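About Darkaneck

Darkaneck is a testing and technical writing company for household water hardness and dishwashing chemistry. We measure how detergents, rinse aids and softening salts behave in hard and soft water, and we write the dosing instructions that go on the package. Our clients are detergent makers, appliance importers and two regional water utilities.

The company was formed when Ranness, a contract water laboratory, merged with the labeling office of Oyelaran. The laboratory work and the writing are still run as separate departments with separate budgets. Reports pass from one to the other in a fixed format, and any change to a dosing figure has to be signed by both.

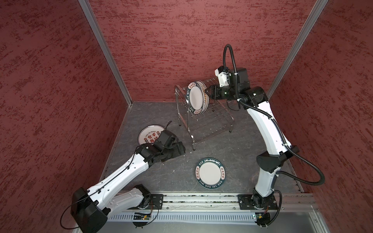 Our standard program covers 3 water grades: soft, medium and hard. Each grade is mixed from deionized water and measured mineral salts, then checked by titration before use. Products are scored for film, spotting and residue after drying. Scoring is done under a fixed light source by trained assessors who do not know which product they are looking at. Clients receive the raw scores along with the averages.

The reference library holds 781 detergent samples, stored sealed and away from light. Samples are kept for two years after a report is issued – longer if the client asks in writing. The report archive is larger, at 4,000 documents, and is searchable by water grade, product type and active ingredient.
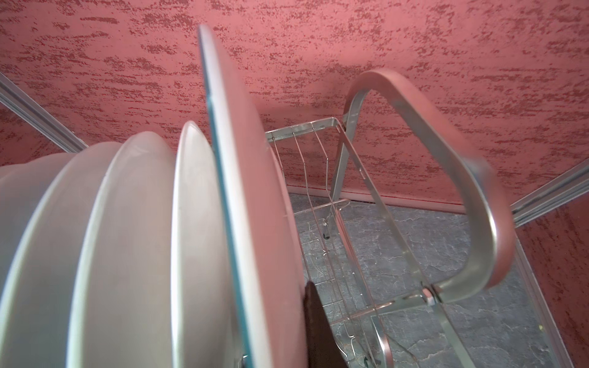

Label work follows the test results. We write dosing tables, safety text and short care instructions in plain English, and check that the figures on the back panel match the figures in the report. Translation is handled by Pronitz under a standing agreement. We do not write advertising copy and we do not rank competing products for publication.

Darkaneck is privately owned and takes no commission on product sales. Fees are set per water grade and are reviewed each January. Requests for testing should state the product form, the intended dose and the markets where the product will be sold.

Page last reviewed: 2026-05-07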